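About Plallus

Plallus is a folding and mending school. We teach grown people to put away their laundry and to repair the parts of it that have given up. If you came looking for a spa, the name has fooled others before you, and we can recommend the bakery next door.

The school opened in a former insurance office on Chege Street, which explains the carpet in the hallway and the very large number of coat hooks. Bernice Agyeman started it after years of altering wedding dresses, a line of work in which everyone cries and then argues about the bill. She wanted to spend her time on clothes people wear when no one is looking. Socks, mostly. Undershirts. The sweater that only comes out when the furnace quits.

Her first class had eight students, seven of whom had been signed up by a spouse. The eighth had misread the flyer and thought it was origami. He stayed for the full course and now folds a fitted sheet better than anyone on staff, a fact he brings up.

The table

Most of what we do happens on a table, so we are fussy about ours. We wanted pale wood, because dark thread shows up on it and so do dropped needles. We wanted it smooth, because knits catch on anything that isn't. And we wanted a plain surface with no cloth, no runner and no decorative bowl of lemons. The first table we bought had a bevel that snagged every cardigan in the county. It now lives in the hallway under the coat hooks and holds the lost gloves.
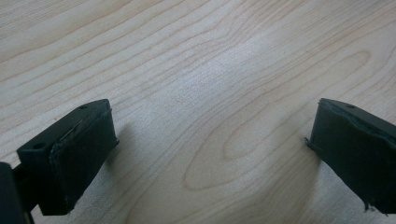 We wipe the tables down between classes with a barely damp rag and nothing else. Students ask about oils and polishes. Oil ends up on the wool, and then you are running a stain removal school, and there is already one of those across town in Idow with better parking. Coffee stays on the windowsill. So do hand lotion, ballpoint pens and, after one long afternoon, powdered doughnuts.

What we teach

Beginners start with the Gonduvholm course, named for the village where Bernice's old teacher learned it from an aunt who apparently did not allow talking. It is four evenings. The first is spent entirely on socks, which some people find insulting until they try it.

We have firm opinions on socks. We do not ball them. Balling means turning one cuff inside out over the pair and leaving it stretched that way until you want it again, and then you wonder why your socks are down around your ankles by lunch. We lay them flat, heel on heel, smooth out the ribbing with the side of the hand, and fold in thirds toward the cuff. The cuff should sit relaxed. If it curls, let it curl for a minute and come back to it. Pulling at a curled cuff only teaches it to curl the other way.

The second evening is sweaters, the third is sheets, and the fourth is whatever you have been hiding in the chair in your bedroom. Bring it in a bag. We won't comment on the size of the bag, although we may whistle.

Mending is a separate course and has a waiting list in December, when people discover the moths. You will learn to darn a heel, pick up a dropped stitch, close a pucker without making a second one, and tell when a thing is past saving. That last skill takes the longest. One student kept a single gray sock going through three rounds of the course, and by the end there was more darn in it than sock. We gave it a certificate.

Numbers, for those who like them

We keep a ledger by the door, and anyone who finishes a repair writes it down. On 9 Jul 2018 we moved to the second volume. The first one closed at 2,373 mended items, and a good 300 of those entries say only "sock" and nothing further. We have asked people to be more specific. They have answered with entries such as "other sock."

What we don't do

We don't do dry cleaning, zippers on tents, or anything belonging to a dog. We don't come to your house and look in your drawers -- we've been asked, and the answer is still no. We don't believe that every object in your home has to make you happy, either. A dish towel has a job. It can be folded in half and then in half again, and it can get on with it.

We also don't iron. Bernice feels that a garment folded while it's still a little warm from the dryer rarely needs it, and that the ones that do need it should have been thought about more carefully in the store.

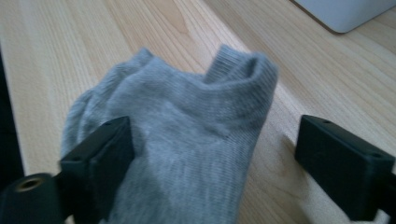
My mother ironed socks, Delphine wrote to us after reading an earlier version of this page, and she lived to a great age and never had a blister, so I would ask you to reconsider. We did reconsider, over an entire pot of coffee at the windowsill. We still don't iron, but Delphine is welcome to bring her own and use the outlet in the hallway.

Visiting

The door is the green one, and it sticks. Push low. Classes begin on the hour and we start without you, though you can slip in at the back and pick up from whatever your neighbor is doing, provided your neighbor is doing it right. Needles, yarn and scissors are supplied. Bring one thing that needs folding and one thing with a hole in it. Most people find they already have both on.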